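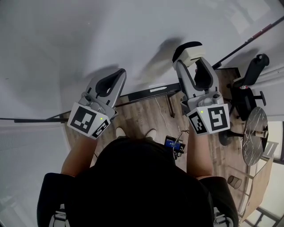 *Two hand-held grippers, one in each hand, over a wooden floor.*

September 13, 2020

**"Pruvus" gets a release after all, and it's the long cut**

Quick one before the weekend roundup. Pruvus, the harbor heist picture that was supposed to open in July and then dropped off every schedule, has a distributor again. Vasylenko Releasing picked it up late last week. Small theatrical run first, mostly drive-ins, then rental at home 16 days later. No word yet on a disc.

The version coming out is the long one. The July cut was 4 minutes shorter and lost most of the ferry fight, which was the only reason a lot of people had the thing on a list in the first place. Vasylenko's announcement says the fight is back in full, plus a bit more of the walk up to it. Good. The trailer made that fight look like the whole movie.

For anyone who missed it the first time: retired customs diver, stolen cargo, brother in trouble, one night to fix it. You've seen the plot. The setup isn't what anybody is buying a ticket for. What got people talking was the stunt work, done mostly in long takes on real decks and real stairs, with the actors doing a fair amount of it themselves. Shot in Perholm over 51 days, nearly all nights, nearly all of it within walking distance of the ferry dock. It rained a lot. The production kept shooting and wrote the rain in.
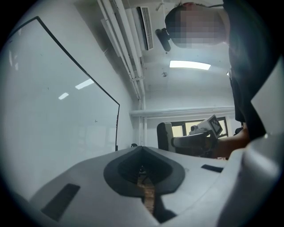 The old deal fell apart over the summer. The first distributor wanted to skip theaters and go straight to rental with the short cut, the producers said no, and both sides went quiet for weeks. Neither is saying much now either. The Vasylenko statement is three paragraphs and one of those is about parking.

Where to see it: the first public showing is at the Pindberg drive-in festival, which is closing with it. Pindberg moved the whole program outdoors this year, two screens in the fairground lot, sound over the car radio. Spots go by car and not by person, so fill the back seat. The festival says it has sold 3,452 car passes across the full program, a record for them, and the closing night isn't gone yet as of this morning. Might be by the time you read this.

After that a short list of drive-ins, towns to be named. Perholm gets one for sure, on the dock lot where the last chase was filmed. That one is free to residents, bring something with your adress on it.

A few early notes, as some of us caught the short cut on a press link back when there was a press link:

- The action is the real thing. Wide shots, held long enough to see who is hitting who. The stairwell bit is the best fight I've watched this year, and it's maybe two camera setups.
- The first half hour drags. Lots of people in parked cars explaining the cargo. More minutes won't help that part any.
- Dialog is stiff. The villain gets one speech about the tides and then gets it again, nearly word for word, an hour later. Could be on purpose. Didn't play that way.
- Night photography is murky in spots, and that worries me for a drive-in screen. The ferry stuff is lit fine. The warehouse, less so. Park close.
- The score is all drums. Loud ones. Over a car radio, could be great or could be a headache.

So, a B picture with B picture problems, and about the level of story you'd get off a video store shelf in 1994. I'd still go. Hardly anything with this much actual falling down has come out all year.

Rating is unchanged from the July cut, going by the listing. Running time on the Pindberg page still shows the old number, they told us it's being fixed. The poster is new and worse. Big floating head, orange sparks, no ferry on it anywhere.

Talk of a follow-up has started already, mostly becuase the new contract apparently gives Vasylenko first look at one. No script that we know of. The producers have said before that they'd want to go back to Perholm and shoot in summer this time, for the sake of everyone's shoes.

Full review once we've seen the long cut outdoors. The ferry fight gets its own post. If you're heading to Pindberg for closing night, gates open an hour before dark, snack stand is cash only, and there's no re-entry once the movie starts. Tickets through the festival page, drive-in list should be up there too by the end of the month.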